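Gallery: Computer Refurbishment at the Nondport Workshop

Published March 7, 2018

The Nondport workshop receives retired office computers from local employers and prepares them for a second period of use in schools and community centres. During February the workshop accepted 66 desktop towers from Trornik, the largest single donation of the winter. The pictures on this page show the stage at which the case is open and the processor socket is exposed.

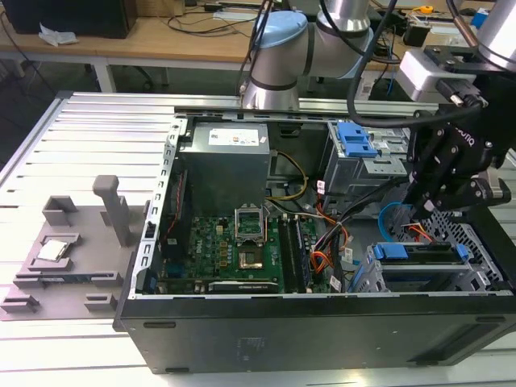
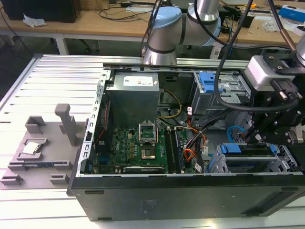
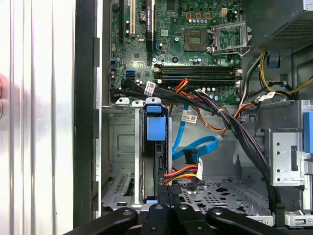
Open desktop case at the bench, with the processor socket empty.

Every tower is given a record sheet before its side panel is removed. The sheet lists the memory, the drives and the processor, and it stays with the machine until the final check. Cables are left connected wherever possible, and any part taken out is noted on the sheet by the person who removed it.

The socket is inspected under a good light before a processor is fitted. Contacts must not be touched – a bent contact will usually mean a new motherboard. Old thermal paste is cleaned away and a fresh layer applied before the cooler is returned.

The programme is managed by Zübeyde Uçar and supported by Kuvum, which supplies replacement drives. Organisations wishing to donate equipment are asked to write to the workshop in advance, stating the number and age of the machines. Donations of more than 100 items are collected by arrangement.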